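Picking a Host Family or a Dorm: What I Found Out About Exchange Housing

Student project report, Penolport College, Intro to Research Methods
By Najwa Rawashdeh
Advisor: Gavin Urquhart

We use cookies to remember your settings. By staying on this site you agree to our cookie policy. Accept | Manage

So my topic changed twice before I landed on this one. First I wanted to write about scholarships, and then about language tests, and both times Mr. Urquhart told me (nicely!) that I had a topic and no question. What I kept coming back to was housing. When I was getting ready for my own semester away, every brochure I read was about classes and credits, and I was lying awake wondering who I'd eat dinner with.

My question ended up being: do exchange students who live with a host family settle in differently from the ones who live in a dorm?

How I did it

I wrote a survey with 30 questions and sent it to students who had gone out through the Drullow exchange, the one our college uses. I also did 4 long interviews over video, two with host family people and two with dorm people. The survey was too long. Lots of people quit partway through, right around the page on transportation, and I don't blame them. I only used the ones that were filled out all the way.

I sorted the written answers by hand into piles: food, language, money, friends, feeling homesick. Some answers fit in three piles at once, and I just put them in all three.

What people told me

Language was the biggest split. Host family students said they were talking from the first night whether they wanted to or not. Gizella Boros stayed with a family outside Nultmont and said her grammar stayed terrible but she quit being scared of the phone, and she counts that as the real win. Dorm students mostly hung out with other exchange students and spoke English a lot more than they had planned to.

Friends went the other way. Brayden Caron lived in a dorm and had a whole group by the weekend. Gizella said it took her until well into the semester to have somebody her own age to call.

Then there's food, which I almost left out of the survey! It got the longest answers of anything. Dorm students with a shared kitchen talked about learning to cook cheap stuff, cabbage and rice and eggs mostly, and host family students talked about not knowing how to say no to seconds. A couple of people wrote whole paragraphs about being hungry at the wrong time of day, because dinner was so much later than at home.
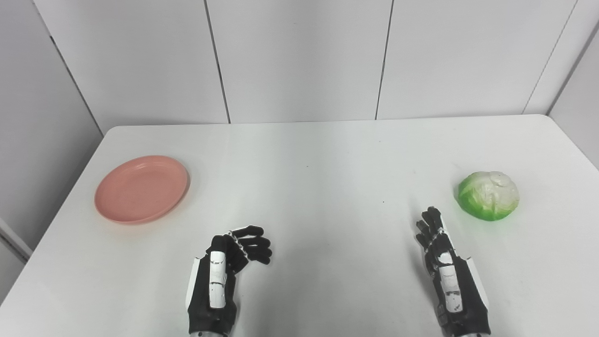
Pink plate and a cabbage on a white table.

Money was messy. The dorm bill in Brayden's city was 1012 a month in local money, and he paid for groceries on top of that. Host family students paid less overall, but they spent more on buses. I wanted to make a nice chart of this and couldn't, the currencies and the exchange rates were all over the place, so it's in words only.

What surprised me

Homesickness didn't line up with housing at all, at least not in my answers. I was so sure it would. Védís Gunnlaugsson, one of my interviews, came here from Iceland and has done both, a family first and then a dorm room in Noguchi Hall. She felt worst in week two both times, and she thinks it was mostly the new bus routes and the forms and being tired.

Problems with my project

My group was small and everybody came through the same program. People who had a rough time may not have wanted to answer a survey about it. I also did a host family stay myself and liked it, so I probably nodded more in some interviews than in others. Mr. Urquhart caught that when he listened to my recordings.

If I did it over, I'd cut the survey in half and ask people while they're still abroad. I'd also drop the transportation page. Védís has offered to help me write the new version, and we're starting with the food questions.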